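Re-zeroing the wrist camera on the small arm

1/2/24

Most of the faults on the small arm in November came down to one thing. The wrist camera had shifted on its bracket. I had been chasing it through the gripper settings for far too long, so these are my notes on the repair, mainly for my own use next time.

The symptom was a grasp that landed to the left of where it should, always by the same amount, whatever the object. Soft things hid it, as the fingers close on fabric almost anywhere. Hard things did not. A block would be pushed along the floor of the cell before the fingers met, and the log would show a finished grasp with nothing in it.

I checked the fingers first. Both were tight. I took them off anyway, cleaned the mounting faces and put them back with fresh threadlock, then ran the open and close cycle 81 times with no drift in the end positions. The gripper was fine.

The bracket was the next suspect. It is a Clirex part held by two screws, and the upper one turned under finger pressure. The hole had worn slightly oval. Hannelore Riedl had a spare from the Zosgate build and sent it over with a note saying to use washers this time. I used washers.

With the new bracket on, the order of work was:

Power off, arm parked, cable unclipped from the forearm.
Bracket on, screws in loosely, camera seated against the rear stop.
Screws tightened in turn, a little at a time.
Cable back in its clips with enough slack for a full turn of the wrist.
Power on, warm up, then the hand-eye routine.

The routine takes 97 poses. I threw out 3 where the target was blurred and solved on the rest. The new offset differed from the old one by more than I would have believed from looking at the bracket.

After that I set the cell up with the two-tier shelf and drove the arm down by hand to check the view. 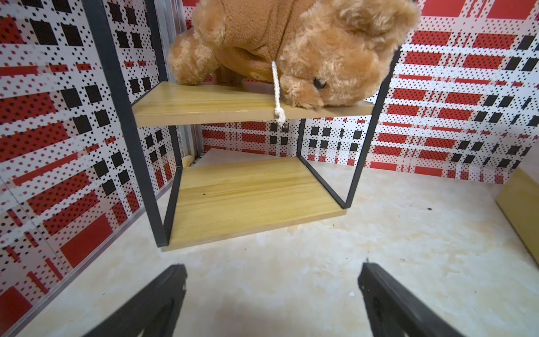
View from the wrist camera, with the bear on the top shelf and both fingertips showing at the bottom.

What I look for at this stage is the fingertips. They should both be in view with clear floor between them, and they should stay put when the wrist rolls. If they move against the picture, the bracket is loose again and there is no point going on.

The wall print is deliberate. Plain walls gave the tracking very little to hold on to, and the busy pattern has plenty of corners. It is unpleasant to look at for a whole afternoon. The floor could do with a sweep, and I have added that to the start-up list.

I then left the Emimness script running overnight. It logged 274 cycles with no offset warnings. The old bracket is in the Stöckli tin with the other worn parts, marked with a dab of paint so that I don't fit it again by mistake.

Still to do: check the screw torque after a month, and find a better clip for the cable at the elbow.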